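Features > Exteriors > Foundations and Drainage

Keeping Water Out of the Block Wall

October 22, 2021

The older neighborhoods of Hokbridge were built on clay, and their concrete block foundations have been holding it back for generations. When the soil swells after heavy rain, water presses against the wall and finds the mortar joints first. Owners usually notice a white, chalky deposit near the floor long before they notice a puddle.

Mavik, a foundation contractor serving Hokbridge and the Cuevas valley, inspected 400 basements through the end of June. The firm advises owners to begin with the yard. Soil should slope away from the house, and downspouts should empty well clear of the footing. Interior coatings may hide a stain for a season, but they do not relieve the pressure behind it.

Where grading is not enough, the wall must be dug out, cleaned, repointed and covered with a membrane. A drain laid beside the footing then carries water to a sump or a low point on the lot. On Isau Street, one such project covered 19 adjoining row houses and was completed at a cost of $3,810 per household. Single homes generally cost more, as the equipment must be brought in for one wall.

Permits are required for any excavation beside a foundation, and owners should request written warranty terms before work begins.
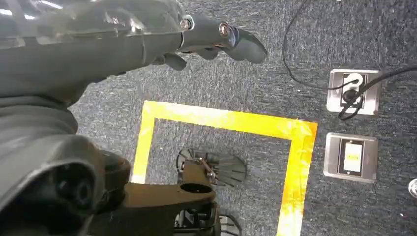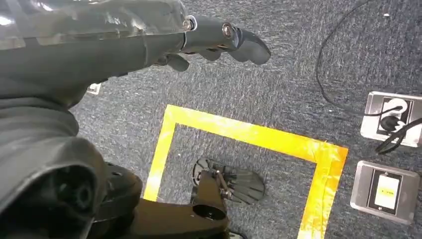

Clear plastic covering on a robot arm, with the dark gray gripper extending beyond it.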